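Print this page | E-mail this page

Britton Two-Arm Bench, Club Edition
Jenddale Classroom Automation > Benches and Arms

Updated April, by Nyokabi Rashidi

Quick version for people who only have five minutes before the bell. Two small arms, two grippers, one bench, one wrist camera per arm, and a box of tasks. $3,480 for the set. Extra arm alone is $765, no gripper. Ships assembled except the fingers, which go on with the little hex key taped inside the lid. Don't throw the lid out.

We get a lot of calls asking if it's for middle school or high school. Both. The Drusside after-school club runs it with sixth graders on one side and seniors on the other and the seniors complain more. Software is the same for either. Younger groups mostly stay in teleop (one kid drives, one kid calls out what to do), older groups record runs and train on them.

What's in the club set

- Two arms with base clamps
- Two grippers, flat angled fingers, dark finish
- Spare fingers. Kids bend them, you'll use the spares
- Power supply, e-stop, cables
- Bench controller with club software already on it
- Garden Caddy task box (see further down)
- Printed coach notes, also as a download

Not included: table, laptop, monitor. Any table that doesn't wobble. Clamps open wide enough for a normal school table but not for the thick lab ones with the epoxy top, ask us first about those.

Garden Caddy task

This is the one most clubs start on now and the one used for the Mfinanga Cup qualifier. A yellow caddy full of kid-size garden tools, a square of fake grass, a gardening glove. Tools go in, tools come out, glove goes on the grass. Sounds easy. The tools lean on each other and slide, handles cross over, and a gripper that comes in at the wrong angle takes two at once. Good for teaching approach angle without a lecture on approach angle.

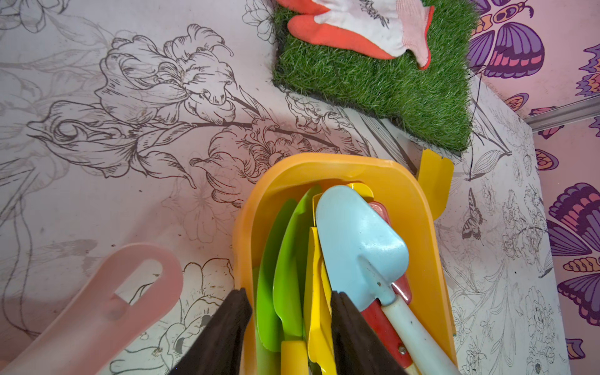 Start with the caddy mostly full. Clubs always want to start with one tool because it seems kinder, but one tool falls flat on the bottom and is harder to get at than a tool held up by its neighbors. We had this backwards in the first coach notes. Fixed in the current ones, please download again if yours still says "begin with a single item."

Tools differ from box to box. We buy what we can get. Some are plastic, some metal with wood handles, colors all over the place. If your team trained on one set and gets handed another at a meet, well, that's the qualifier. Rules say the coach can't swap the tools after check-in.

Table covering

Busy patterns are fine and we kind of recommend them. Flowers, birds, wrapping paper, whatever is in the art closet. A policy trained on a plain white table tends to fall apart the first time it sees anything else, and school cafeterias are never plain white. Tape the edges down flat. Shiny vinyl gives you glare near windows, matte is better. Change the covering partway thru the season and record again on the new one.

Sweep up now and then. Turf sheds and so do dirty tools if somebody has been using them in the real garden, which happens.

Running a session

12 students is the most we'd put on one bench. More than that and half of them are on their phones. Split like this:

Drivers, one per arm.
Spotter, hand on the e-stop, does nothing else.
Resetter, puts the tools back between runs. Reaches in only when the driver says "parked."
Logger, writes down good run / bad run and why. Paper is fine.
Everyone else is on code or on the next team up.

Rotate every 23 minutes, that gives you three turns plus cleanup in a normal club afternoon. Odd number, I know. Britton software timer is set to it out of the box, change it in Settings > Session if your club meets longer.

Two-arm work

Leave it until the kids can do the one-arm version without knocking the caddy over. Then one arm steadies, the other one picks. The usual mess is both drivers going for the same handle. Make them say it out loud before they move, "taking the left one," every time. It feels silly for a week and then they stop crashing. 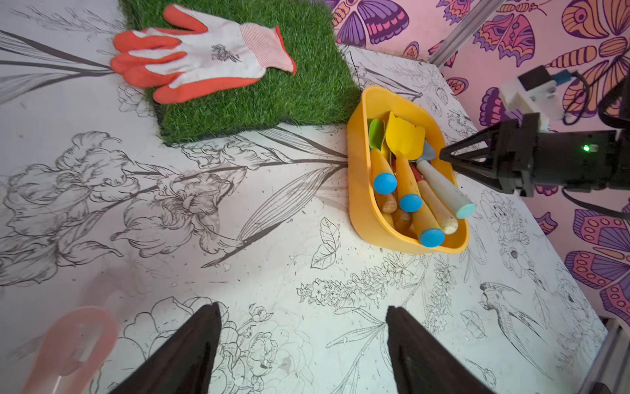
Keep the bases far enough apart that the elbows can't touch at full reach. There's a cardboard spacer in the box for this, looks like packing, isn't. If the elbows do hit, the controller stops both arms and you have to re-home them from the front panel. Hold Home until the light is steady. Not blinking, steady.

Cable loops: leave slack at the wrist. Tight cable + full wrist turn = pulled connector, and it's the most common thing we get sent back for repair. A loop that looks too big is about right. Velcro it to the upper arm, never to the gripper.

Cameras

One on each wrist, plugs straight into the controller. You can add a third looking at the whole table if you have a tripod for it, software finds it on restart. Wipe the lenses before recording and not after, we've had whole afternoons of runs come in with a thumbprint across them. Check focus on something at gripper distance. Things close to the lens will be blurry, don't chase it.

Coach questions we get

Does it need internet? Only for updates. Training can run on the club laptop if the laptop is decent, overnight if it isn't.

Can kids print their own fingers? Yes and they should. Files are in the download. Cup rules allow printed fingers as long as there are no sharp tips and they fit the stock mount.

Is the glove supposed to be that hard? Yes. Cuff first is easier than fingers first, the coating grabs the turf. Let them find it out.

Can we buy just the task box? Yes, ask for Garden Caddy box, no arms. Price depends on what tools we have in so call or email for that one.

Warranty: one school year on arms and controller. Fingers, cables and anything from the garden box not covered.

Lead time is longer in the fall when everybody orders at once. If you want it for the qualifier get the PO in before summer, purchase offices close and then its October.

Contact Jenddale Classroom Automation: sales desk, 8 a.m. to 4 p.m., or use the contact form
© Jenddale Classroom Automation. All rights reserved.
Back to top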